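Bench notes, September, Solholm back room

Started 7:40. Heather Rennie wants a yes or no on the Brasgate arm for the returns line, and I keep telling her there is no yes or no yet. Their sheet promises 800 items a shift. Our returns desk did 300 on a good day last month, two people, with the phone ringing. I'd like to know who fed the arm its 800.

Ran the toy set again under job 2118. Soft goods are most of what we get back, so I care more about the plush than the hard plastic. 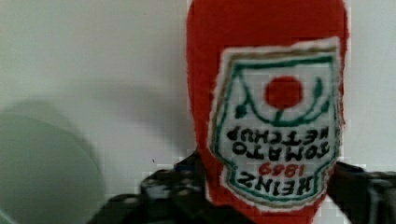

Plush ketchup between the fingers, label upside down.

Which way up a label sits is no small matter for us. Hường Trương reads labels for a living. She takes a toy out of a bag, sees the tag, sees the stain, knows the customer is going to call, and has it in the right bin before I've found my glasses. The quote from Brasgate counts that as one pick.

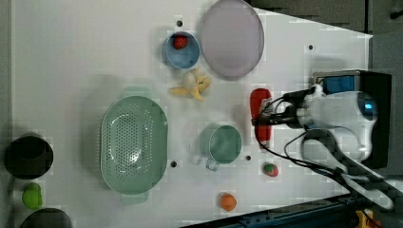 My worry is what the desk job turns into. The Bronano site put in a similar cell and the sorters became "attendants", same pay, more standing, and they take the blame when it stops. Heather says ours will be different. Maybe. But someone has to lay the items out first, and I'd bet on it being Hường. A table like this, with the banana well clear of the colander and only the strawberry sitting inside something else, is a kindness to the machine. Our bins come in tangled.

Asked Lương for the stop log from their trial. Got a brochure.
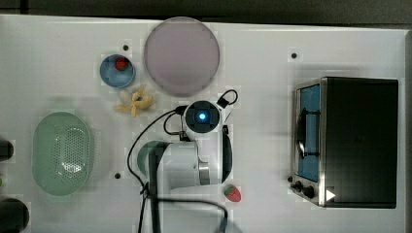

Second ask went out at noon, with Heather copied so it can't get lost. I want stops per shift, who cleared them, and how long the line waited. If they won't send it I'll put that in the report as is.

To do: mixed bin straight from the desk, no tidying. Hường to stand by and write down every time she would have stepped in.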